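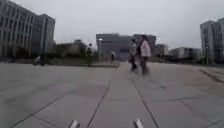
The plaza on a gray day, looking across the big tiles toward the buildings.

How to measure a public square with nothing but your feet

Every walking guide I've read says you can measure a big paved space by counting your steps. Multiply by your stride, they say, and you're done. I didn't believe it, and after trying it on a tiled plaza I still only half believe it. The tiles do most of the work. Your legs are a backup.

What follows is the method I settled on. It's good enough for sketching a plan, laying out a chalk game, working out how many market tables would fit, or settling an argument. Don't order materials from it.

What you need

A short tape measure (10 feet is plenty)
Pencil and a small notebook
A piece of chalk, if chalk is allowed where you are
Shoes you normally walk in

You'll see people recommend a step-counting app. I tried two, Naro and Torby. Naro gave me a different total each time I crossed the same stretch, and Torby wanted an account before it would show me anything. I deleted both. A clicker counter is fine if you already own one.

Step 1. Pick your joint line

Big square slabs laid in a grid give you long straight joints, and a straight joint is the best ruler you'll find outdoors. Choose one that runs the direction you want to measure and follow it with your eye as far as you can. They look as if they come together in the distance. Ignore that, it's only perspective, and don't try to correct for it by drifting toward the middle. I did this on my first crossing and ended up one full row over.

Overcast is better than sun for this. On pale stone in strong light the thin crosswise joints are hard to pick out at walking pace.

Step 2. Measure one tile, then measure more than one

Measure from the center of one joint to the center of the next. If you measure only the slab you leave out the joint, and that small gap adds up over a long row.

Then measure three tiles in a row and divide by three. If the answer doesn't match your single tile, trust the longer one. I'd also do it again somewhere else on the square. Paving gets patched, and I wouldn't assume that the replacement slabs match. Mine came out at 31 inches, joint to joint, in both places I checked.

Step 3. Walk the line and count tiles

Start with your heel on a crosswise joint. Walk along your line and count joints as you cross them. Make a pencil mark in the notebook every 16 tiles, then start again from one. The number itself doesn't matter much, but keep it small enough that losing count costs you a short walk back and no more.

People will cross in front of you. Stop, let them go by, and keep one foot on the joint while you wait. If you step aside, you'll guess wrong about where you were. I know the guides say you can "hold your place by eye." Try it on a few hundred identical squares and let me know how it goes.

Step 4. Turn tiles into distance

Multiply the tile count by the joint-to-joint size. If you count 320 tiles at 31 inches, that's 9,920 inches. Divide by 12 and you get 826 feet 8 inches.

Add any part tile at the end with the tape. Write down which edge you stopped at — the foot of a wall, the curb of a planted strip, a drain — or the figure will mean nothing to you in a week.

Step 5. Check it with paces, if you must

Now go back along the same line at your ordinary speed and count steps. Don't stretch to make them "proper" yards. When I did this over a stretch the tiles put at 824 inches, my pacing came out three feet too long. Over less than 70 feet I don't call that accurate. Across a whole square it could put you in the flower beds.

The Husov method, which one of the guides is very keen on, has you pace the line three times and average. It does smooth out the odd stumble. It does nothing about a stride that's shorter than you think it is, and mine was. If you want to use paces at all, work out your stride on the tiles first and then use it where the paving stops.

Where this falls apart

Diagonal or fan-shaped paving. You can't count along it in any useful way.
Borders. A lot of squares have a band of narrower stone around the edge, and it needs its own measurement.
Slopes. You're measuring along the surface, so a steep square will come out a bit longer than it would on a map.
Busy hours. I had much better luck at 7 a.m. in November than at lunchtime.

Somebody is going to tell me to buy a measuring wheel. I've borrowed one, an old Joshi with a wobble in it, and it skipped at the joints. I'd still take it over an app. For anything on a grid I'll keep counting tiles, with the notebook in my other hand and the tape in my coat pocket.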